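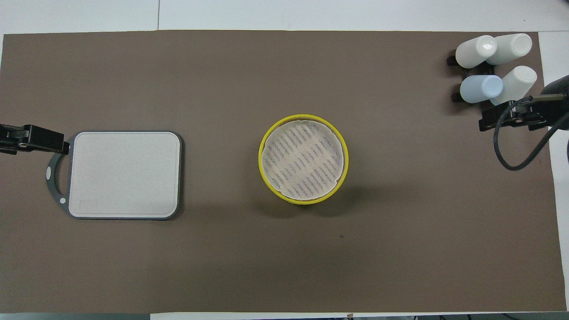 Figure 1. A cutting board with a dark gray rim and a curved handle, lying on a brown mat on a white tabletop.

Search this site Go

February 8, 2020
By Godfrey Swai
9 min read

4. What the teachers did with the money

4.1 Asking for it

I should say up front that I used to teach in Wirkport, so I came to this part of the study with some opinions already packed. I had applied to the Pirkier Fund twice as a classroom teacher and been turned down once, and I still remember how much the form bothered me. It asked for "measurable outcomes" for a set of secondhand atlases. I wrote something about map skills and hoped for the best. So when I sat down to read a stack of other people's applications, I felt like I was reading mail from old friends.

The fund gave me 80 applications, with names and school buildings blacked out. Awards were capped at $600, and that cap shapes nearly everything that follows. You can't buy a classroom set of anything electronic for that. You can buy books, seeds, bus fuel, kitchen supplies, a whole lot of glue, or part of a microscope (two teachers asked for part of a microscope, planning to get the rest from their building budget).

I read every application all the way through before I started sorting. My first set of categories was a mess. I had "science" and "hands-on" as separate piles, which meant I kept moving the same sheet of paper back and forth. In the end I sorted by what the teacher said students would be doing, and I left the subject area out of it. A home economics teacher and a chemistry teacher can both be asking for measuring cups, after all!

4.2 The gap between the form and the talk

The applications are polite. The interviews were a lot more fun. I met with teachers from the Kariuki and Mollport buildings, mostly after school, and I let them talk as long as they wanted. What struck me was how often the purpose on the form and the purpose in the conversation didn't match. One teacher had written that her cooking unit would "support fractions and ratio reasoning." When I asked her about it, she laughed and told me she wanted her seventh graders to be able to make a pot of soup before they left her room. The fractions were real too -- she showed me the worksheets -- but soup was the point.

I don't read this as teachers being sneaky. They had learned what the reviewers liked. Earlier work on small grants tends to treat the written application as a good record of what a teacher intends, and I'd be careful with that. If I had stopped at the paperwork, I would have reported that most of these projects were about test-related skills, and I would have been wrong for a good share of them.

Another thing that came up, again and again, was timing. Checks went out in February. A teacher planning a fall garden gets her money when the ground is frozen, and a teacher planning a spring trip gets it after the bus company has filled its calendar. Several people told me they had paid out of pocket and waited to be paid back. None of them had mentioned it on the year-end report, and when I looked at the report form I could see why. There is no line for it.

4.3 Who doesn't apply

This is the piece I wish I'd planned better. I only thought to talk with teachers who had never applied when I was well into the interviews, and by then I had time for just a handful of them. Their reasons were pretty plain. Some didn't know the fund took applications from aides and part-time staff (it does). Some had heard that a coworker got turned down and figured they would be too. One music teacher said the form took her whole planning period and she'd rather tune the ukuleles.

I can't say how common any of this is across the district. My sample of non-applicants was small, and it leaned heavily toward people I already knew from my Wirkport days, so please take it as a starting place. A proper survey would need to go to every building, aides included, and it would need to be short. I've drafted a version that fits on one page, and the Mollport principal has agreed to try it at a staff meeting once the spring schedule settles down.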